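Cheiro ruim na pia da cozinha, já tentei de tudo

Marjorie Bunting
Gente, socorro. Apartamento alugado, mudei em fevereiro. Desde a segunda semana sobe um cheiro de esgoto na cozinha, pior de manhã cedo, umas 6h, antes de abrir a torneira. Já joguei água fervendo, bicarbonato com vinagre, um desentupidor da Zellau que quase me matou de tosse. Melhora um dia e volta. A água desce normal, não tá entupida. A imobiliária (Culley) diz que é "uso inadequado" e que a conta é minha. O encanador deles pediu 1.214 só pra trocar a tubulação debaixo. É isso mesmo?? Sifão é daqueles sanfonados, de plástico.

Imogen Oakley
Não paga isso ainda. Se a água desce bem, o problema quase nunca é entupimento. Olha o sifão primeiro. O sanfonado tem que fazer uma curva, tipo um U, e ficar com água parada ali dentro, é essa água que segura o cheiro. Muita gente instala esticado e pronto, sobe tudo.

Na minha cozinha era isso, mais a folga onde o cano entra na parede. Passei a mão em volta e dava pra sentir o ar saindo.

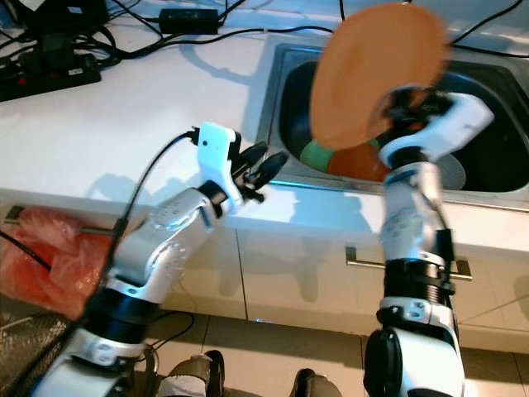 Cuba de inox embutida na bancada branca.

O que eu fiz: refiz a curva, prendi com abraçadeira e vedei a entrada da parede com aquele anel de borracha. Duas peças, troco de padaria. Tira o ralinho também e esfrega por baixo com escova velha, junta uma gosma nojenta. E para com o desentupidor químico, resseca a borracha e aí vaza de verade. Se tiver lava-louça ligada no mesmo cano, confere a mangueira, a minha tava solta.

Se depois disso continuar, aí pode ser ventilação da coluna do prédio. Isso é do condomínio, não é seu. Pergunta pros vizinhos de cima se eles sentem tambem.

dunmore_2787
vinagre não serve pra nada. troca o sifão pelo rígido e acabou. e manda tudo por escrito pra imobiliaria, com foto, por telefone eles enrolam

Marjorie Bunting
Fui olhar agora, tá esticadão mesmo, reto até a parede! Vou mexer hoje à noite e volto pra contar. Obg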